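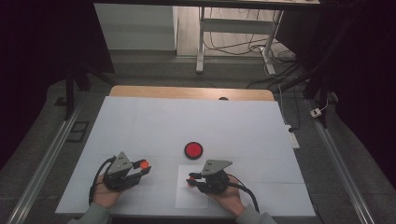 June 22, 2022 -- open day, bench notes

Writing this up fast before I forget who asked what. Visitors came through in groups, first lot from Favetti, then the people from Deák, then whoever walked in after lunch. Gyula Bíró did the welcome in the hallway and sent them in to me. I had the table.

Setup as agreed last week. Two hand-held grippers, wired, one per hand. White board over the wood table, paper down, red disc, orange pieces. Curtains stayed up all day.

Morning

Cables first. Right cable kept wanting to slide off the front of the board and drag the gripper with it. Taped it down before the first group, tape let go, taped it again with the good stuff from the drawer. Held after that. Left one never gave trouble, no idea why, same length same connector.

Logger start was slow. Box took two tries to see the left gripper. Unplugged, counted to ten, plugged in, fine. Same thing we saw on the Naltix rig. Gyula says it's the hub and I'm starting to agree with him.

Favetti group mostly packaging people. They wanted to know how fast it goes. Told them it goes as fast as a person goes, because it is a person at this stage. Somebody laughed. Then they got it and the questions got better:

- can you wear gloves with it (haven't tried, should)
- does it need the same person every time -- no, and we'd rather have a mix
- what happens when you drop one. Told them we keep the take and mark it
- who owns the recordings. Sent that one to Gyula

Ran the short demo for them. Pick up a piece in each hand, bring them in toward the middle, set down, let go. Then the handover version, left gives to right. Handover is the one people lean in for. Also the one I fumble most with eyes on me. Dropped it twice in a row for the Favetti people and they were nice about it.

Note for whoever does this next: talk OR demo. I can't do both. My hands slow down when I'm explaining and the takes are useless, long pauses in the middle with the jaws just hanging there.

Take numbers from the morning start at 600. I left a gap on purpose so open day stuff doesn't get mixed in with the training set. Please nobody fill the gap.

Visitors' turn

This was Gyula's idea and a good one. Anyone who wanted could sit down and try. Seven people did. I wrote down what each of them got wrong and it was nearly all the same thing, they look at their hand and not at the jaw tips. Your hand is a good way back from where the work is. Takes a few minutes to start feeling the tips as yours.

Second thing they all do is squeeze too hard. The orange pieces are slick and they shoot out if you catch them off center. One went under the desk at the back, into the cable mess. Got it out with the broom.

With a nervous visitor it worked to have them drive one gripper only and leave the other parked, then add the second hand. With two from the start they forget about the left.

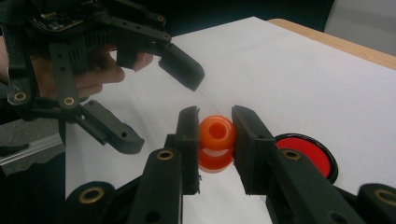

Does the person doing the demo need to know anything about robots? Not a thing -- steady hands and a bit of patience are enough, and the best takes we have come from people who'd never seen a gripper before they sat down.

Wrote that one on the whiteboard because I got asked it by every group.

Deák group

Smaller, more technical. They had read the handout, which I didn't expect, and found a mistake in it. Table height is given as 645 on page one and the drawing on the back says something else. 645 mm is right, I measured it again while they were standing there. Handout needs fixing before July.

They cared about the linkage. Wanted to feel the play in the fingers, so I let them. There is some slop in the left one, more than in the right. You notice it when closing slow. I've been telling myself it's fine. One of them wiggled it and looked at me and said nothing, so ok, it goes on the list.

Long talk about camera view. Their worry is that when both hands come in close you block your own view with the fingers, and then the only good look at the piece is from the other gripper. Correct, that's why there is a camera on each hand plus the one up top. Showed them playback on the laptop, the three views side by side. Playback stuttered. Laptop was on battery saver the whole time, my fault, found out at three.

They asked about changing the object and I said anything that fits between the pads. Not quite true. Flat things on the table are bad, you can't get under them. The red disc for instance, I have never gotten a clean pick on it and I steer people away from trying. One of the Deák people tried. She got an edge up, lost it, got it up again, gave up. Would like to go back to this with a thinner pad.

Their other question was sync. How do we know left and right line up in time. I explained the start signal and they seemed ok with it. I'm a bit less ok with it after explaining it out loud. Want to check drift over a long take, have only ever checked short ones. Longest from today is 1680 seconds, the one where I forgot to hit stop during coffee. Useless for anything else but good for that.

Afternoon walk-ins

Loud. Mixed crowd, students, a couple of people from the Flamusport office across the lot who came for the cake and stayed. The Flamusport folks were the best at it by far. One of them did the handover clean on the third try, no coaching. Says she ties fishing flies. Asked if she'd come back for real sessions and she wrote her email on my sheet, which I then spilled coffee on. Can still read it I think. Gyula has a photo of the sheet.

Kids: two. Jaws are not strong enough to hurt but I kept a hand close. They liked opening and closing it more than picking anything up. Fair enough.

Paper on the table slid around some with all the elbows. I kept squaring it up between people. Either tape it or lose it, I don't see that it adds much. If we lose it then the old takes and new takes don't match, so ask Gyula first.

Things that went bad, for the record

- hub, see above. Happened again at the afternoon restart
- ran out of handouts by two
- battery saver
- room got warm with the curtains closed and that many people. Door open next time
- I never ate

Things that went fine

Grippers took a full day of strangers and both still close square. Nothing cracked. Storage didn't fill up. Reset between people was quick once I stopped fussing over exact positions, just piece in front of the jaws, disc behind it, go. For real sessions we do need the exact positons, so don't copy this habit.

Last run of the day, I did a slow approach set by myself with the room empty. Jaws open, come in straight, stop with the piece between the pads, wait, close. Then again from a bit more to the side. Wanted clean ones to compare with the visitor takes, becuase theirs are all over the place at the moment of closing and I'd like to see how much of that is nerves and how much is the left linkage.

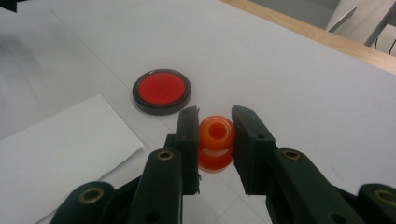 ## To do

1. Handout: fix the table height on the drawing, print more
2. New hub. Gyula has one in his office, steal it
3. Left linkage, take it apart, look at the pins
4. Drift check on the coffee take
5. Thin pad, try on the disc
6. Gloves
7. Write to the Flamusport fly tyer
8. Copy open day takes to the big drive, own folder, NOT in the training set
9. Decide about the paper

Favetti want a second visit in July, this time at their place, and asked if the setup travels. Board and grippers yes. Rails no. Told them I'd get back to them after talking to Gyula.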